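About Us

Hello, and welcome to Dremura! We're a small toy library and early learning room, and if you've found your way to this page you are probably either a parent with a rainy morning to fill or somebody who has a box of old toys in the garage and would like it to go to a good home. Either way, come in, the kettle is usually on.

We started one January with 80 toys on borrowed shelves and a handwritten card for each of them. There are 2984 items in the catalogue now, everything from puzzles and dress-ups to a puppet theatre that takes two grown-ups to lift, and we still write the cards by hand (the computer has a copy, but the children like stamping them).

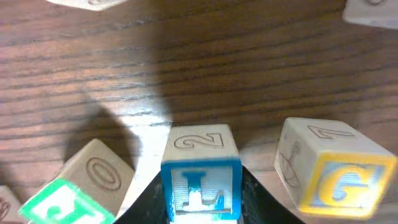

Wooden toys have always had the best shelf, the low one near the window, where the smallest members can reach without asking. We love them for the noise they make as much as anything. Alphabet blocks are the favourite by a long way, and it's easy to see why once you turn one over in your hand: a yellow G on one face, a 7 cut into the next, a little round drawing on the side that could be a ball or could be a globe, depending on which child you ask. A three-year-old will happily ignore the letter altogether and tell you a long story about the drawing. We think that's a perfectly good way to begin reading, and we never hurry anyone along to the alphabet.

Our members' room is open for play as well as borrowing, and you're welcome to tip things out on the table and stay as long as you like. At pack-up time everybody helps, even the babies, who mostly help by handing you the same block over and over. Families can take home four toys at a time, and if a piece goes missing please just tell us. We have a drawer of spares called the Stavodex (a toddler named it, and the name stuck) and we can very often find a match. 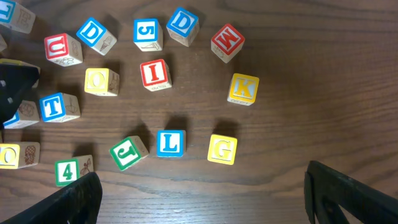 Letter and number blocks out on the table, with their coloured borders and little engraved pictures.

Donations are always welcome, especially wooden toys, board books and anything with wheels. Bring them to the front counter and we'll have a good look over them together.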